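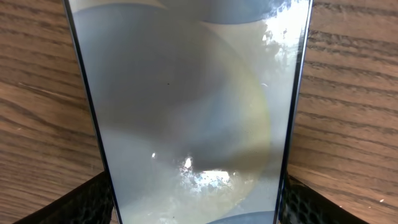 Screen glass

Screen glass is the clear sheet that covers a phone, and I've been a bit obsessed with it since I dropped mine on the steps in Tornthorpe! It starts as plain hot glass, then gets a long bath in melted potassium salt. Bigger potassium atoms swap places with the small sodium ones near the surface and squeeze everything tight - that squeeze is what stops little scratches from growing into cracks.

Scratches

My friend Liesbeth Postma blames her keys, but sand is usually the worse culprit (it's harder than the glass). I've counted 2 fine lines on mine since May.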